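Stistdale Flying Club – Members' Board
Safety and Ops > Hangar talk

Thread: Names on occurrence reports

clozano_172
Nov 4, 2024
I want to raise this before the next safety evening. The new report form has a required field for the reporter's name, and a second one for "other persons involved." The old paper form had neither. You wrote down what happened, dropped it in the box by the dispatch desk, and if you wanted a call back you put a phone number at the bottom.

I understand Dayana Ocampo set this up as safety officer and I don't doubt she means well. But I had a runway incursion to report this fall, my own, and I sat looking at the name field and closed the page. I filled it in the next morning. I think plenty of people would not have gone back.

Can the name field be made optional?

tapia.c
I'm against it. We had 11 reports last year on the paper form and most of them were useless. One said "radio bad in the Brivis." Which radio, which day, who was flying, did you squawk it with maintenance? We couldn't ask. It was the left com, and it took two months to find that out by chance.

A name is how you ask the second question. If a report can't be followed up it's a note in a box.

Cirilo

dayana_o
Thanks for bringing it up here. To be clear on how it works now: the form comes to me and to Zyanya Solís, no one else. We take out the names, the tail number if it points to one person, and the date if the flight was the only one that day. What goes to the members is the cleaned-up version. The original is deleted after 180 days.

The second field is there because most of what gets reported involves an instructor and a student, or a pilot and the line crew. I'll admit I took it from a template and didn't think hard about it.

clozano_172
180 days is news to me. Is that written down anywhere a member can read it?

dayana_o
It's in the ops manual draft. Not in the current one.

highwing_martim
That's my problem with it. I'm not worried about Dayana or Zyanya. I'm worried about whoever has the job after them, and about what happens when the insurer asks. If the record has a name on it and somebody with a lawyer wants it, I don't think "we meant to delete it" gets us very far.

I used to work on the ramp at Leclerc, years ago. They had a confidential system and then after a tow bar accident a manager went and read the file. One guy got written up from his own report. Reports went from a steady stream to nothing at all inside a season. Ground damage did not go to nothing at all.
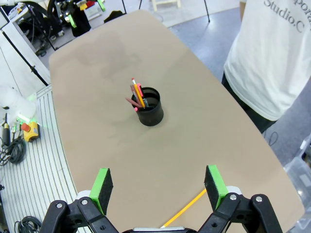 What I'd do is split it. Page one is the event, no names. Page two is contact details, on a separate sheet, with a number that matches page one. Once the follow-up call is done, page two goes in the shredder. You don't need a computer for that and you don't need to trust the next person as much.

– Martim Mendes

tapia.c
I have less of a problem with that. But page two has to be expected, even if it isn't required. If it's "optional" in small print then we're back to the radio.

I also don't agree that a name always means blame. Some people want their name on it. When I landed long at Drindurard I stood up at the safety evening and told everyone, and I think it did more good than a form.

kneeboard_kid
Student here, 70 hours. I'll say that standing up in front of the room is easier when you have been flying as long as Cirilo. If I write that my instructor and I both missed a hold short line, I have to get back in the airplane with that instructor. It isn't a secret who I fly with either, there is one person who teaches on the days I can come. So taking the name off doesn't do much in my case.

Not sure what fixes that. Just saying it from the other side.

zsolis
Fair point and one we have run into. With a club this size the details give people away even without names. What we have done is hold a report back and put it out later together with 2 or three like it, so the write-up is about hold short lines in general. It's slower, and the lesson gets watered down, but I think it's the right trade most of the time.

On Martim's split form: I like it. The matching number should be random. If it runs in order anybody can work out who was flying that week.

old_taildragger
I'll be the grump. We are a flying club. The formal investigation people have law behind them when they say it isn't about fault. We have a PDF. If somebody bends an airplane through carelessness the board has to be able to do something, and I don't want a safety form used as a shield.

highwing_martim
Then the board does its own inquiry, from the damage and from talking to people, and leaves the safety reports out of it. Two separate tracks. That's how I'd want it written, in one sentence, at the top of the form.

old_taildragger
And if the only evidence is the safety report?

highwing_martim
Then you would never have had it without the safety report. You lose nothing you would have had otherwise.

old_taildragger
I don't agree but I see the argument.

dayana_o
Here is what I'll take to the board:

1. Name field comes off the event page. Separate contact page with a random number.
2. "Other persons involved" changes to roles only: instructor, student, line crew, passenger.
3. Contact page destroyed when follow-up is closed, 180 days at the latest, and this goes in the current manual, not the draft.
4. A line at the top about the two tracks. The wording will need work and I expect some argument on it.

Eustaquio Lozano has the old paper forms, I believe. If so please bring a blank one to the safety evening so we can compare.

clozano_172
I have a few blanks, will bring them. Number 3 matters the most to me. I'd vote for it as is.

tapia.c
I'd like "please fill in the contact page" in bold. Otherwise fine.

zsolis
Bold is fine with me. Until the board votes, anyone who wants to report without a name can use the old form and the box. I still empty it.

Contact the board moderators | © Stistdale Flying Club | Back to top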